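Last updated 27 Sep 2022

I slept badly again, so I was up before the birds and had the bread dough going by the time the kettle boiled. It's Mom's old rye recipe, the one on the back of the Görtz envelope, and I never can read whether she wrote three spoons of molasses or five. I went with three and a bit more for luck, and the kitchen smelled wonderful all morning!

Corina Sutter called after lunch and we talked for more than 56 minutes (I know because the phone tells you now, which I find a little rude). She and Genivaldo have finally picked November for the move to Varerby, and she wants me to come out on the train and help her choose curtains. I said yes before she had finished asking. It's 19 years since we lived on the same street in Rurkbridge and I still catch myself looking for her light across the way when I pull the blinds down.

Then out to the garden, late, because I'd been putting it off. The tomatoes are done, poor things, but I got 15 good ones off the last vine and laid them along the windowsill to ripen. I meant to dig up the dahlias too, and then my back had a word with me and I sat on the step with my tea instead and watched the swallows, or what's left of them. They seem to be going early this year.

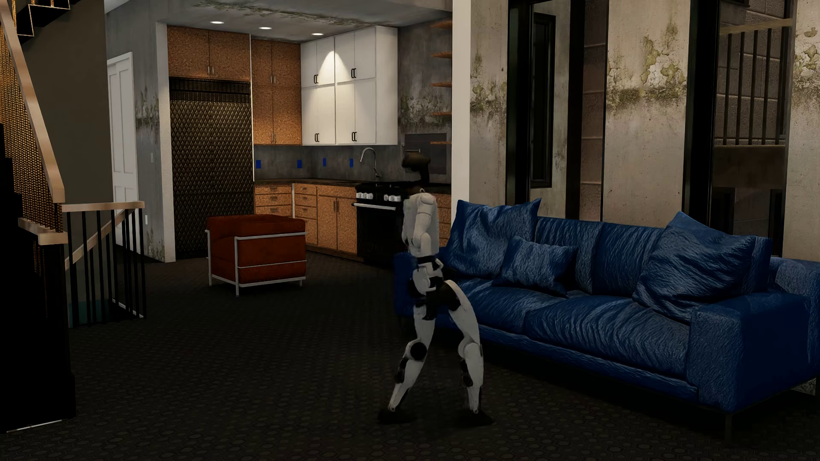

I'll do the dahlias tomorrow if it stays dry, and I must remember to write Corina's train times on the calendar before I lose the slip of paper.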